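Two-arm cell: right arm lets go of the box for a moment during handover, then the left arm faults

Posted in Robots and Automation, Help and Repair

Yusri Goh
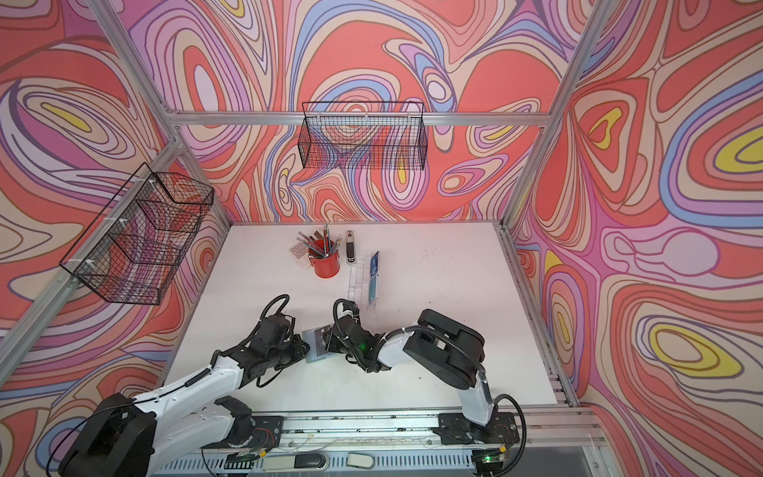 I look after a small cell with two arms on one rail, and I have a problem since August which I cannot solve alone. The job is desk items: the arms take a clear box together, one gripper on each side, lift it, turn it a little and put it down in another place on the table. The program is made in Fostesix, the grippers are from a small supplier called Clelto.

For the first weeks it was fine. Now, in some cycles, the right gripper loses force for a very short time while both arms are holding. The box slips down on that side, the left arm feels the load change and goes to protective stop. The message is always the same, "force limit, error 993". After I clear it, the cell can run a long time without any trouble, or it can fail again in the next cycle.

My log says 19 stops in 400 cycles. All of them are in the part where the two arms turn the box together. Never in the pick, never when one arm moves alone.

What I did already:
Changed the finger pads on both grippers.
Made the turn slower, to half speed. There were fewer stops but they did not go away.
Changed the box for a new one, same type.
Measured the supply with a meter at the cabinet. It shows 24 V all the time and I do not see it move.

The light on the right wrist stays green also when it happens, so I thought the gripper is healthy. But maybe this light does not tell so much. One more thing that worries me: to clear the fault I have to take the box out by hand, and twice the left arm moved a little when I reset. It was a small movement, but my fingers were near. I would like to understand this before I let a colleague run the cell.

Has anybody seen this kind of fault? I prefer not to send the gripper back before I am sure, it takes weeks.

Fikri Menon

I had a very similar one at our workshop in Dratthorpe, and there it was the cable. I would look at this first, before anything in the program.

When the arm turns, the cable above the wrist gets bent and twisted in the same place each time. After some thousands of cycles one wire inside can be broken but still touching. Then it opens only in one position, and closes again before you can notice. A normal meter is too slow to show this, and you measured at the cabinet, so the drop at the wrist would be hidden anyway. The green light on ours had enough stored energy to stay on through the gap. I do not know if Clelto makes it the same way, but I would not trust it.

How I would test it:
Stop the cell, switch off and lock the supply. Unplug the gripper cable at both ends. Put a meter on one wire at a time, with the beeper on, and bend the cable slowly by hand near the wrist plug and again where the loop is tightest. If the beep breaks, you have found it. Do every wire, the ground also.

If it is all good, swap the two gripper cables between left and right, if they are the same length and type. Run again and see if the fault moves to the other side. This costs you one hour and it tells you more than any guess.

About the movement at reset — please take it seriously. When two arms hold one object they push against each other, and when one stops, this force stays in the joints. After the reset the controller tries to go back to the last position it wanted, and the arm jumps. Do not put your hand in before the arms are separated. We changed our recovery so it goes like this: open the right gripper from the panel, move the right arm away at slow speed, put something soft under the box, open the left gripper, then press the emergency stop, and only after this the hand goes in. When we restart, everybody is outside.

gudeta_fan

Lower the grip force and raise the limit for the error. Worked for me.

Fikri Menon

I would not do this. If you raise the limit, the left arm will push harder before it stops, and Yusri has his hands there. Less grip force will also make the box fall more easily.

Yusri Goh

Thank you, Fikri. I did the beep test this afternoon. Five wires are good, but one breaks when I bend it close to the wrist plug. I could repeat it every time. I have ordered a new cable and will make the loop wider when I put it on. The recovery steps are now printed and fixed beside the panel. I will write again after the next 400 cycles — until then the cell stays off.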